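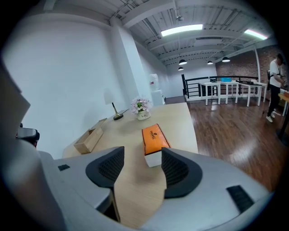
Pilenura Tabletop Sets: Frequently Asked Questions

Last updated 6/10/23

These are the questions we get most often about the Hoveck set, which is a table with a lamp, an open tray and a small flower arrangement. If your question is about chairs or shelving, please use the contact form.

What comes in a Hoveck set?

The square table, one Wainwright lamp with a white shade, one Ostix tray and one flower arrangement in its own small vase or pot. The table and the lamp ship in separate cartons. The tray and the flowers share a third one. Cartons sometimes arrive on different days, so wait until you have all three before reporting something missing.

Does the set include tissues or other supplies?

No. The tray comes empty. Tissue boxes, pens, sign-in sheets and so on are up to you.

How much does it cost?

The full set is $705 before tax. Each piece can also be bought alone. Delivery is added at checkout and depends on the zip code and whether there are stairs. We do not charge extra for an upstairs delivery if there is an elevator the table carton fits into.

How long does delivery take?

Orders leave our warehouse within 15 business days. You will get an email when the cartons are picked up. We can hold an order for up to 60 days if your room isn't ready, and there is no fee for that. Tell us before the cartons ship, though. Once the carrier has them, storage is between you and the carrier.

About the table

What is the finish?

A pale, clear finish that shows the grain. We only make it in the light color. People ask for walnut every year and we have no plans for it.

The grain varies from one table to the next. If you are ordering more than one and want them to stand side by side, write that in the order notes and we will pick tabletops that are close in color. We can't match a table you bought earlier, and a tabletop that has been near a window for a while will have changed color somewhat anyway.

How do I clean it?

Use a soft cloth, barely damp, and wipe along the grain. Dry it with a second cloth. For fingerprints, a drop of dish soap in a bowl of water is enough. Do not use glass cleaner, bleach wipes or furniture polish with silicone in it. The silicone kind leaves a film that makes the surface slippery and is hard to get off again.

Can I put it on a polished wood floor?

Yes. Stick felt pads on the legs first and let the glue set overnight before you put weight on them. Grit collects in felt, so check the pads when you clean and replace them when they feel rough. Two people should lift the table when you move it. Dragging it will mark a glossy floor even with pads on.

Should it stand against the wall?

It can. We suggest leaving a hand's width between the table and the wall so that the lamp cord can drop down without being pinched. On a mezzanine or balcony, put the table on the wall side and leave the railing side clear. Check your local rules on walkway width before you decide on the spot. 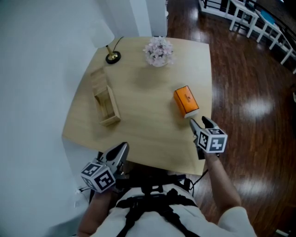

About the lamp

What bulb does it take?

A standard screw-in bulb, 60 watts at most if you use an incandescent one. We send an LED bulb with the lamp. The shade is fabric and will discolor over a bulb that runs too hot.

Is the stem solid brass?

No, it is brass-colored metal. Wipe it with a dry cloth. Brass polish will take the color off, and we can't replace the stem by itself.

Where should the lamp go?

In a back corner of the table, with the cord running straight off the back edge. This keeps the front free for the things people reach for. If the outlet is on the other side, turn the base so the cord leaves from that side instead of running it across the tabletop.

The base is weighted, but a pull on the cord can still tip the lamp. If children use the room, clip the cord to the back of a table leg. Clips are in the small bag taped inside the lamp carton. A lot of people throw that bag out with the packing paper, so look for it first.

Do I need it if I already have ceiling lights?

That's your choice. A room with good overhead light can read by that alone. Most of our customers with ceiling lights keep the lamp on in the late afternoon and leave it off the rest of the day.

The shade arrived dented. What can I do?

Hold it over steam from a kettle for a few seconds with the dent facing you and push gently from the inside. Take the bulb out first. If the dent is still there after two tries, send us a photo and the order number and we will send another shade. Please don't send the old one back.

About the tray

Which way should the tray face?

Put the long side running front to back, toward the left or right edge of the table. Turned that way it takes up less of the front edge and you can still reach the far end. If most of your visitors come from one side, put the tray on that side.

What size of box fits in it?

A flat tissue box will fit with room left over. A tall box will fit as well, but it stands above the sides and can be knocked over, so lay it down or leave it on the table. Measure anything bigger. The inside measurements are printed on the product card, and they are smaller than the outside ones by the thickness of the walls on both sides.

Do things have to go in the tray?

No. Some customers keep the tray for small items that get spread around and leave the tissue box on the table where it is easy to see.

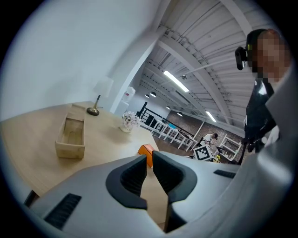 If you do it that way, give the box one regular place and put it back there when you tidy up. Halfway between the tray and the opposite side works well. A bright box is easy to spot against the pale wood, so people tend to find it without asking. Keep it away from the lamp base, where it gets in the way of the switch.

Can I carry the tray when it's full?

Lift it with both hands underneath. The sides are thin and are only meant to stop things from sliding out. Paper, tissues and light stationery are fine. Don't use it for books, bottles or tools.

Can I write on it or add a label?

Paper labels come off with warm water and a little patience. Marker does not come off. If you want a permanent label, screw-on label holders are not a good idea in walls this thin. Use a card that stands up inside the tray.

About the flowers

Are they real?

No, they are artificial. The colors are pale pink and white. Do not put water in the vase.

How do I dust them?

A hair dryer on the cool setting, held at arm's length, takes care of most of it. Do this away from the table or you will be dusting that next. For anything stuck on, use a dry makeup brush. Washing them is possible but the petals lose some shape.

The stems have shifted. How do I get them back?

Take the arrangement out, bend the wire stems close to the bottom, and put it back in. Start with the leaves and do the blossoms last. The wire will take a good deal of bending, but try not to bend the same stem in the same place over and over.

Can I use real flowers instead?

You can, in a different vase and with a saucer or mat under it. Water rings on the tabletop are the most common damage we are asked about, and they are not covered.

Returns and repairs

What is covered?

Faults in the wood, joints, lamp wiring and shade are covered for two years. Scratches, water marks and fading are not. We need the order number, one photo of the whole piece and one close photo of the problem.

Can I return only one piece?

Yes, if it is unused. The refund for one piece out of a set is figured at the set price and will be a little lower than the single price on the product page.

Do you sell in bulk?

Lionel Gosling handles orders for offices, clinics and schools. The largest he can schedule in one year is 1,000 sets, and orders for the fall should reach him by the end of February. Mark your message "Hoveck bulk" so it goes to his inbox. He will want to know the delivery address, whether there is a loading dock, and whether someone will be on site to sign.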